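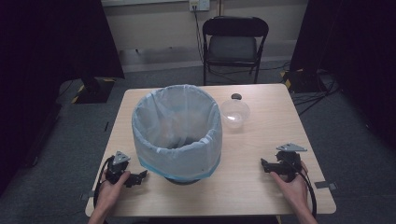

Who should decide which parts of a cleaning job go to a machine? The people who clean should decide first, and the managers after them.

I worked fifteen years in office cleaning before I moved to the training side at Niltley, a contractor in Wallumstead. In October our company began to prepare for automation of the small tasks, and changing the bag in a wastebasket is one of these tasks. I was asked for my opinion, and I gave a short one. This is the longer one.
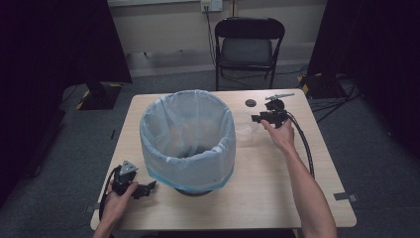 By a staff trainer, Wallumstead
Filed under: Opinion, Work

When people talk about robots at work, they talk about jobs lost or jobs saved. I understand this, because I also have rent to pay. But before any job is lost, something smaller happens. A person who did the work with bare hands is asked to do it with a gripper in each hand, slowly, so that a machine can learn from it. A movement she never had to think about becomes a thing with steps.

Take the bag. A good cleaner opens it, folds the rim over the top edge of the basket and goes to the next desk. In one building we change 1,448 bags in a week. With two grippers the same cleaner becomes a beginner again. The plastic is thin and the fingers of the tool feel nothing. I have seen women with long experience become quiet and ashamed at this, and I do not think it is right to leave them alone with that feeling.

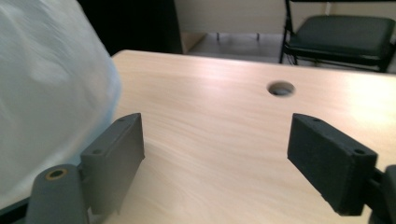
The shame comes from how we measure. The first plan at our company was to pay by the number of repetitions, with a target of 2,000 for each team. I was against it. If you pay for number, people will hurry, and the machine will learn to hurry too. Rostance, the firm which supplies our equipment, had no objection to payment by the hour, so we pay by the hour now. It was a small fight, but I am glad we had it.

There is another question, and for this one I have no good solution. Who owns the skill when it is recorded? The cleaner gets her hours paid, and the copy of her hands can be used for years. I would like to see a written share, even a modest one. My manager says this is not realistic. Maybe he is right, but he also said this about the hourly pay.
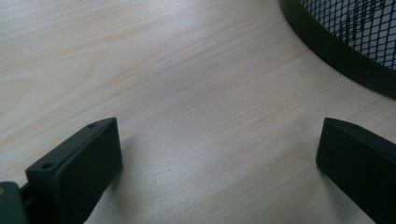 Open gripper fingers over a work table, with a black mesh container at one side.

I am not against the machine. My back is not against it either. What I ask is that the cleaners sit at the meeting where the tasks are chosen, and that they can say: this one take, this one leave to us. Many would give away the bags tomorrow. They would keep the desks, where a person learns who is on holiday and who is sick, and sometimes gets a good morning.

Related items
The night shift and the new floor machines
Esposito depot: what changed after one year
Letters: pay by the hour or by the piece?

Contact the editors | Copyright Wallumstead Work Pages | Back to top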